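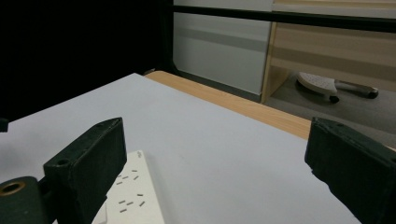 The hand gripper over the practice table, with the power strip at lower left

To: Mukmont automation list
From: Léonie Perrin
Date: 28/03/2019
Subject: Re: Pilemetti open day, did anyone go?

> I saw the notice for the open day at Pilemetti but had to work. Did
> anyone from the list get there? I would like to know three things.
> Was it a real demonstration or mostly slides? Did they let you hold
> the gripper? And is the plug task as far along as Rangel's talk made
> it sound? We have a job at the shop that is mostly plugging and
> unplugging test leads, and my boss keeps asking me if a robot could
> do it. If it's a long drive for a sales pitch I'll skip the July one.

I went, and stayed for the whole afternoon session. I took notes, so this is long. The short answers are: a real demonstration, yes, and no.

Getting there and the setup

The entrance is on the loading dock side. The sign at the front of the building still has the old tenant's name on it, and I went to the wrong door first. Parking is free behind the building. They sign you in, give you a sticker, and ask you not to bring drinks past the hallway.

The session started with a talk by one of the engineers. It ran longer than planned, but there were only a few slides. Most of it was questions. The project is called Starkudura, and the idea is to teach an arm small household and workbench jobs from recordings of people doing them. The people don't use their bare hands. They use a hand-held gripper with the same kind of fingers the arm will have, and a camera on the gripper records what it sees.

After that we went to the tables in groups. Ours had the power strip task. The table has a plain white top, and the strip is white too. I asked if that was on purpose. The engineer said they started with whatever was in the office and then kept it, as white on white is a fair test. They have other strips in other colors that they swap in.

The gripper

It is simpler than I expected from the talk. The fingers are dark green blocks with a flat face on the inside, and the edges on the one we used were scuffed. There are screw holes in the fingers, so I take it they can be swapped, but I didn't see anybody do it. The mount has a brass insert in it. A man in my group wanted to know the thread size and the engineer had to go and ask. He came back without an answer, so if that matters to you, write to them.

You hold it below the fingers and squeeze a trigger to close. It weighs 925 grams with the camera on. That is fine for a minute or two. After several tries in a row my wrist was tired, and I said so. They told me the people who record all day change hands and take a break every 6 minutes of recording.

What you do with it

The task is to come in over the table with the fingers open, line up with the plug, close, pull it or push it, let go, and back away. They want the approach to be slow and they want you to start from a different spot each time. The strip also gets moved and turned between tries. Sometimes it is close to you at the edge of the table and sometimes it is farther back and off to the side.

I did it badly at first. The fingers are wide and you can't feel much through them. The easy mistake is to bump the strip with the side of a finger and push it across the table. The other mistake is closing too high on the plug, so it tips when you pull. They keep the bad tries as well as the good ones, but they mark which is which.

The sockets on their strip have angled slots. They are the kind meant to take more than one type of plug, and that makes it harder to see which way the plug should go. Pushing in was a lot harder than pulling out. I got it in once.

Nothing was live during our turn, by the way. Someone asked. They said they never record with power on.

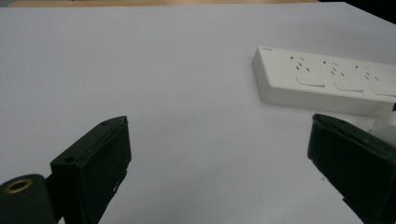

The arm

There was one arm running, at a separate table, with a rail in front that you had to stay behind. It moves slowly. It found the plug and pulled it out on most of the tries I watched. When they moved the strip by hand between tries it still found it. When one of the visitors asked them to turn the strip all the way around, it went to the wrong end and stopped, and the engineer reset it.

Putting a plug in was not shown. I asked about it directly. The answer was that they have 2000 recordings of pulling and only 175 of pushing that they consider good enough to use, and that they would sooner not show it until that changes. I thought that was a fair answer. Rangel's talk did make it sound closer than that, but to be fair to Rangel, he said "working on it" and I think some of us heard "working."

About your test leads

I described your job to the engineer as well as I could. He asked what kind of connectors, how stiff the cable is, and if the leads always hang in the same place. I couldn't answer the second one. If they do always hang in the same place, he said, you may not want anything like this at all, and a regular fixture with a small actuator would be cheaper and faster. Their approach is for when things move around. You could tell your boss that much without making the drive.

If you want to write to him, use the general address on the Pilemetti page and put Starkudura in the subject line.

The July one

They plan to run it the same way, with an earlier start. I would go again if pushing is ready by then. If you do go, ask for the first group at the tables. We were the last group and our turn was cut short by the people before us. Wear something with sleeves you can push up, the cuff of my jacket kept getting between my hand and the trigger.

I can take two people from the Mukmont side if anyone wants a ride. Reply to me off list for that.

I also picked up the handout with the task sheet on the back. It's one page. I'll scan it when I'm at the office and put it in the files section with the others.

Léonie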